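We use cookies to remember your ticket filters. Accept / Manage

Favon Home Textiles - Help Desk
Ticket 168: Tallar cloth will not lie flat after washing

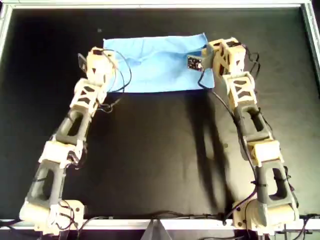
Attachment 1: light blue cloth, spread out, wrinkles across the middle

Opened by: Augustina Alhassan
Status: Open

Augustina Alhassan, 9:26 am
The label says "smooths by hand." I have my doubts. I washed one light blue cloth at 60, line dried it, and laid it out on a flat black surface. See attachment. The creases are mostly in the middle. I have smoothed it with my palms more than once and they come back. Is the label wrong or is the fabric?

Raymonde Thibodeau, 10:40 am
Thanks for the photo. It looks slightly crumpled to me, and I wouldn't call that a defect yet. Was it spun at 1000 or higher? Please try a cool wash with a low spin, then hang it by the short edge while damp.

Augustina Alhassan, 2:15 pm
Spin was 1000, same as the old cloths, and those came out fine. I'll try the cool wash, but "hang it differently" is what I was told in March about the Owusu napkins - and they still look slept in.

Raymonde Thibodeau, 3:05 pm
Fair enough. If the cool wash does nothing, iron it on medium from the back and tell me how long it stays flat. I'm leaving the ticket open and asking the label people what they tested.

Augustina Alhassan, 3:12 pm
If it needs an iron, the label should say iron.

Filed under: Care & Washing, Table Linen

Recent tickets
- Totorine runner shrank on one side
- Owusu napkins: creases after line drying
- Lint on dark cloths after first wash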